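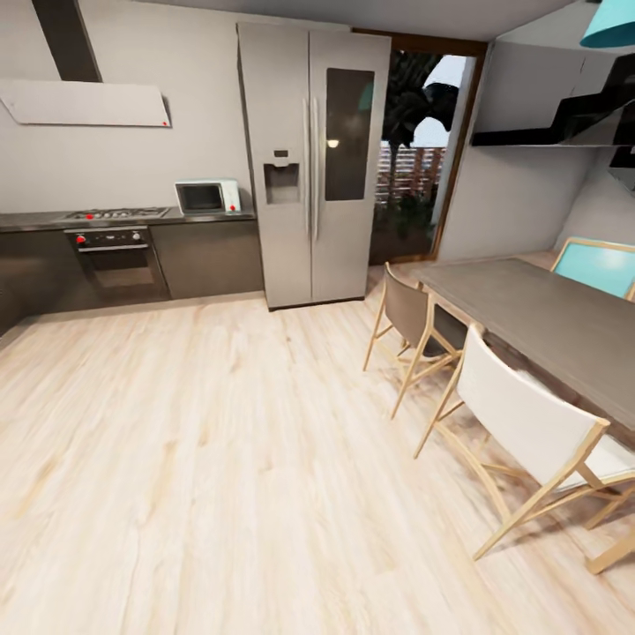 Section 3. Setting up your film library in Skimgate

Use this section after you have installed Skimgate and signed in with an owner account. If you are a guest on someone else's library, go to Section 8. Guests can watch and rate films but can't change the catalog.

3.1 Before you start

Put all of your film files in one main folder. Skimgate reads subfolders, so you can keep films sorted by decade, language or director if you already do. Each film file should have its title and year in the file name. Files named only with numbers are listed under Unsorted until you name them by hand.

Note: Skimgate does not move, rename or delete your files. Changes you make in the catalog stay in the catalog.

3.2 Adding the main folder

1. Open Skimgate and select Library, then Folders.
2. Select Add Folder and browse to your main folder.
3. Choose the content type. Pick Films for features and shorts. Pick Serials for anything in episodes.
4. Set the main language. This controls which title appears first when a film was released under more than one.
5. Select Scan.

The first scan can take a while. You can keep using the other menus while it runs. If the computer goes to sleep, the scan pauses and picks up at the same file when it wakes.

Caution: Do not disconnect an external drive during a scan. Films that were being read will show as Missing, and you will need to run the scan again.

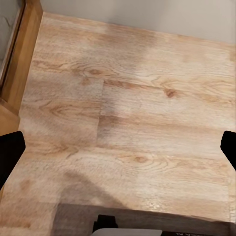 Wood floor seen from above.

3.3 Matching films to their cast and crew pages

After the scan, each film has a green, yellow or gray mark. Green means the film was matched. Yellow means there is more than one possible match, most often a remake or two films with the same title. Gray means no match was found.

1. Select a film with a yellow mark.
2. Compare the year, running time and lead actors in the list on the right.
3. Select the correct entry and then Confirm.
4. For a gray mark, select Enter by Hand and fill in at least the title, year and one cast name.

Actors are often credited under different names over a career. To join two credits for one person, open either page, select Merge Names and search for the other. In the sample library, Songül Uçar and Songül Oral are listed as separate people with separate credits. Do not merge people because they share a first name. A merge can be undone for 47 days under Library, then History.

Note: Dubbing artists have their own field. If Kyu-ri Hwang voiced a part in the dubbed version only, enter her under Voice (Dub) and leave the Cast field as it is. Her name will then appear only when that audio track is selected.
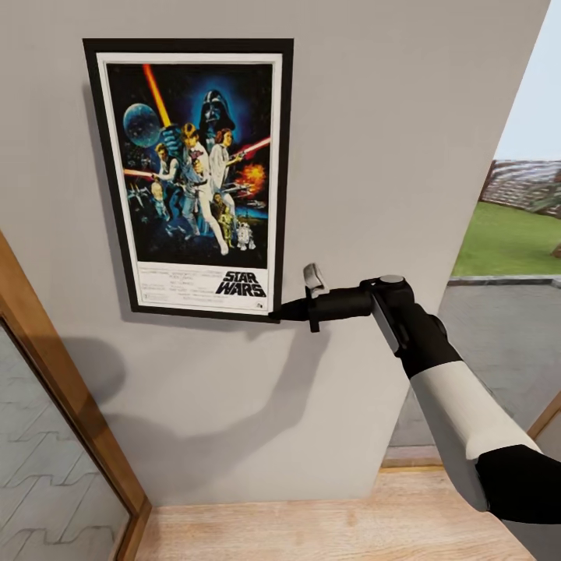 Star Wars poster in a black frame.

3.4 Adding interviews and other extras

Interviews, trailers and deleted scenes are kept with the film they belong to. They do not show up in search unless you turn on Include Extras.

1. Open the film's page and select Extras.
2. Select Add, then choose the file.
3. Choose a type: Interview, Trailer, Scene or Other.
4. For an interview, enter the name of the person speaking. The extra is then linked from that person's page as well.
5. Select Save.

An extra can be attached to as many as 8 films. This is useful for a long career interview, such as the Endang Sutanto talk in the sample library, where the director goes over the Akholm pictures one after another.

3.5 Making a shelf

A shelf is a list of films you want to keep together. There are two kinds. A fixed shelf holds only the films you put in it. A live shelf fills itself from a rule, for example all comedies with Nurhan Gökçe in a supporting role.

1. Select Shelves, then New.
2. Choose Fixed or Live and type a name.
3. For a live shelf, set your rule and select Preview.
4. Select Save.

Caution: Deleting a shelf also deletes the notes you wrote on it. Notes on the films themselves are kept. 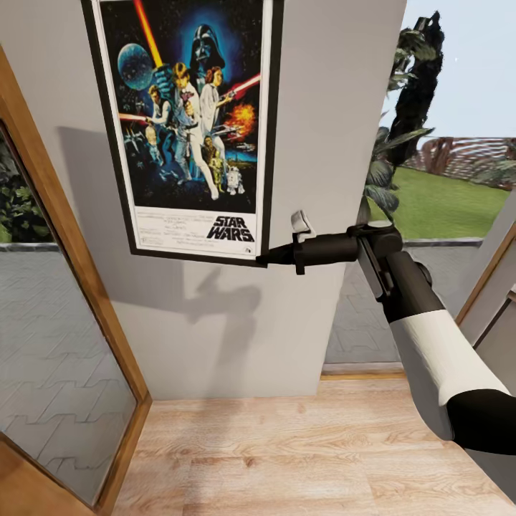
Why does an actor's page show fewer films than I own?
The page counts only films with a green mark. Confirm any yellow ones as described in 3.3, then select Refresh on the actor's page.

3.6 Saving a copy of the catalog

Select Library, then Export. Save the file to a different drive from the one that holds your films. To restore it, select Import and choose the same file. Ratings from guest accounts are included only if Guest Data is checked.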